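Among the offerings that reached the market for small-batch handling this year, the Bolden two-arm workcell has drawn attention from an unexpected quarter: firms that prepare artificial flowers for shops, hotels and event halls. The work is light but awkward. Stems bend, petals catch on one another, and no two bunches arrive in the same order. For that reason it has long been done by hand.

Bolden supplies the cell as a complete kit. The purchaser receives two arms, two grippers, the controller, the cabling and a license for the task software, which is sold under the name Clustard. A table is not included. Installation is carried out by the distributor, Tsang, and takes one working day where the floor is level and power is already in place. The manual runs to 132 pages and is clearly written, although the chapter on setting grip force would benefit from more drawings.

This magazine was invited to review the cell at the Siveddale showroom, where it is offered for trial by appointment. Visitors may bring their own goods. The trial task was sorting by kind: the arms were to pick single stems from a mixed row and place them in separate containers.

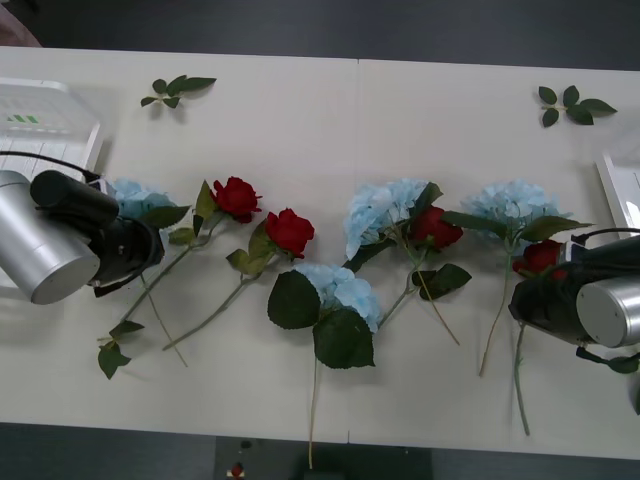
*Blue hydrangeas and red roses laid across the worktable at Siveddale, with one arm working from each side.*

The value of a second arm becomes plain in work of this type. When blooms overlap, a single gripper tends to drag the neighboring flower along with the one it wants. Clustard allows one arm to hold while the other lifts, and the operator may choose which arm leads. The setting is found under the task menu and can be saved for each kind of flower.

Over the trial period the cell was given 875 picks. Of these, 367 involved blooms that touched or lay across another, and it was here that most of the repeat attempts occurred. Roses gave little trouble when gripped near the head. Hydrangeas were harder – the wide, soft cluster hides the stem from above, and the software at times chose a leaf instead. Loose sprigs of leaves were handled well once they had been added as a kind of their own.

Teaching a new item requires 12 samples, presented one at a time. The screens are plain and the wording is direct. Staff with no background in programming should be able to manage it after a morning of instruction, which Tsang provides as part of the purchase.

Certain limits should be noted. The cell does not tie, wrap or arrange. It is slower than a practiced worker on a tidy row, and its case rests on long, steady runs. Replacement gripper pads must be ordered through the distributor, and no local stock is held at present.

Bolden states that an update to Clustard, with improved stem finding, will be released in September at no charge to existing license holders. Trial bookings at Siveddale remain open, and firms are asked to send a list of their goods with the request.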